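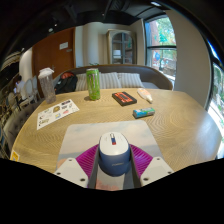
Mouse and sky-print mouse pad on a round wooden table.

Stories > Short Fiction > Engines & Roads

4 min read

The Kester started squealing just past the Illwood turnoff, and Yabsira Kumsa whooped so loud that Gregor nearly put them in the ditch.

"That's a belt!" she said. "That's a beautiful, glazed, worn-out belt! Hear how it climbs when you give it gas?"

"I hear it," Gregor said. "Everybody in Illwood hears it."

He had owned the van for nine days. It had come to him from Alasdair Gunn with 17 keys on the ring, one of which fit the ignition, and a promise that the engine had been "gone through." Yabsira had been rebuilding engines since she was tall enough to see into one, and she had waited all nine days for something to go wrong.

They rolled into the gravel lot behind Hepburn's Auto with the battery light glowing. Yabsira was out before the wheels stopped. She had the hood up and her flashlight in her teeth, and she was pointing at things with both hands.

"Look at the ribs! Gregor, come look, there are cracks clear across. And this pulley here, give it a spin. Go on, it won't bite."

He spun it. It growled like a coffee grinder.

"Oh, that's wonderful," she said. "That's your tensioner. The belt was only complaining about the company it keeps."

Heather Hepburn came out wiping her hands, looked in over their shoulders, and whistled.

"Haven't seen one of those since my dad ran the place," she said. "Kester only built that engine for a couple of years. You want the long belt, the one that goes around everything twice."

"Do you have it?" Gregor asked.

"I have a wall," said Heather.

And what a wall! It ran the whole length of the stockroom, pegs from floor to rafters, belts hanging in black loops like the coats of some enormous family. Each one had a paper tag in her father's handwriting. Yabsira walked along it slowly with her head tipped back. Peg 77 held nothing but a dead wasp. Two pegs over, behind a pair of heater hoses, she found a belt still in its cardboard sleeve, with KESTER VAN, LONG penciled on the side.

"Forty minutes," she told Gregor. "You're holding the wrench."

"I've never held the wrench."

"I know! I'm so excited for you."

It took two hours. He skinned three knuckles, routed the belt wrong around the water pump, and dropped a bolt that rang off every piece of metal on its way down. Yabsira lay on her back in the gravel and fished it out with a magnet on a stick, singing. When the new tensioner finally swung over and the belt pulled snug, Gregor pressed it with his thumb, the way she'd shown him, and felt it push back.

"Start it," she said.

He tried two wrong keys first. Then the engine caught, and there was only the low, even hum of it, and a dog barking somewhere toward the river. Heather turned off her radio to listen.

"Niven by dark?" Yabsira asked, already buckling in.

Gregor sat there a moment longer with his sore hands on the wheel. Then he put the van in gear and asked her what the other noise was, the little tick on the left side, and she turned to him with her whole face lit up.

Filed under: Fiction, Road Stories, Old Vans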